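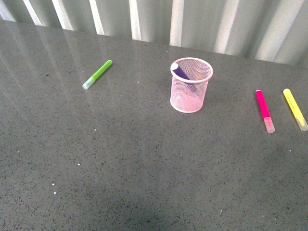 Pink mesh pot on the speckled worktop, purple pen in, green one still out.

1/2/22 – pens, again

Right, I've finally given in and started sorting out the marker situation, which has been annoying me ever since we moved the labelling over to this side. The pink pot is staying. I know Yae Takeda wanted the tall Gramik one, but it takes up twice the room and the short pens vanish down inside it (I've had my whole arm in there fishing for a chalk pencil, never again!). With the mesh I can see what colour I've got without tipping everything out.

Plan for now is that only the pens we use on the Flores batches live in the pot. Purple for anything opened, lime green for anything sealed and waiting. Everything else goes back in the Jerner drawer, and please put the caps on properly – I threw out 10 dried-up ones this morning and I'm still cross about it.

Tried the purple on spare labels before lunch. Lovely on the matt ones, smeary on the glossy ones unless you leave them 30 seconds or so to themselves. Did the same with the green and it's a bit pale for my eyes on white, though fine on the brown tags. Might ask Jendongate if they do a darker green when I put the March order in.

Labelled up to tub 255 today and the list runs to 448, so plenty left to moan about. The dark worktop is great for not showing ink, by the way, but I still wiped it down with the blue spray.

To do: new label for the drawer, find the other purple, ask Yae where the scissors went

3 comments
Share 2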